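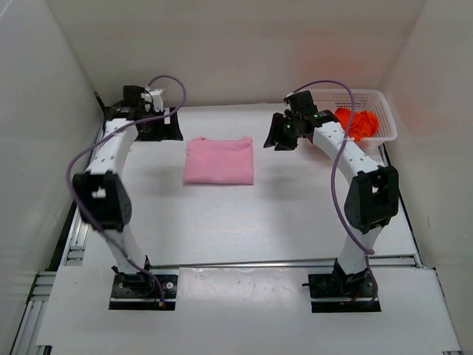 Linen work for the Plimby guest rooms is the part of this grant moving fastest, so starting there. Washing is caught up, folding nearly. 366 pieces went through this period, mostly towels and cloths, some pillowcases. We've settled on one fold for everything small — a soft rectangle, like the pink one, stacked toward the back so the front of the surface stays free. Edges still come out a bit rumpled. Fine for the Plimby rooms, maybe not for Carkside, they are fussier. Anything unfolded goes in the white mesh basket in the back corner, like the orange cloth, and gets folded from there. Works ok. Basket is on the small side for the bigger items, so we'd like to get a deeper one out of the supplies line if you have no objection.

Carkside: 116 pieces delivered, 6 sent back. Four for stains we should of caught, two because the fold was too thick for their shelf. Have changed the fold for their hand towels (thirds, then half) and no returns since. They asked about tablecloths. Said not yet. Our surface isn't big enough to fold them properly and I don't want to promise it before spring.

Money. Supplies under budget, detergent over. Rocha put the price up in November and we had no warning of it. Looked at Clunent for the same product, cheaper per box but they want a bigger minimum order than we can store. Staying with Rocha for now, will look again next quarter. Laundry bags not bought yet, that money is still sitting there. Full figures are in the spreadsheet sent seperately — tab 2, ignore tab 1, it's the old one.

Sorting by color is going better. Brights are washed on their own now, after the pillowcase problem in the last report. Adds a load most mornings. The dryer is the slow part, and if anything holds us up next quarter it will be that. Repair quote requested, not recieved.

Behind on: the labels, and the written folding guide. The guide is half drafted, needs the new Carkside fold put in. Labels waiting on a decision about sizes, need that from your side please.

Next period: finish guide, second Carkside delivery, deeper basket if approved, chase dryer quote.

Last updated: November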